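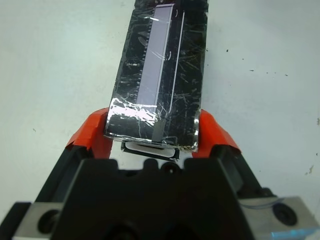
Notebook / Desktop tools

1st July

Spent most of the day with Wakow, the little catalog program Dilruba has been nudging me to try for our music files, and I have to say I'm rather fond of it already (the icons took some getting used to, but so did the ones in the old program, and I came round to those too).

First import was the Okafor folder, 1,000 tracks, straight off the shared drive. It read the tags on 496 of them without any help from me and then stopped dead on a file with an accent in its name. Renamed the file, started again, and the whole lot went through while I was eating lunch! Haziq thinks it's the character encoding in the older tags and he's probably right, he usually is with that sort of thing.

Duplicates: it flagged 68. I went through them by hand, which was slow but oddly pleasant, and two were different recordings with the same title, so please don't let anyone press "merge all" on that screen. Ngozi, the lossless copies are the ones to keep.

Playlists came across from Emum in the right order, but the star ratings didn't. There's an export setting for ratings under Advanced, which I only found after setting a whole page of them again myself. Oh well.

Still to do: try the Brekport folder, ask Asabe where she wants the cover art stored, and see if the search can be made to ignore "The" at the front of a band's name. Left the library open on the back machine, please don't close it until the backup finishes.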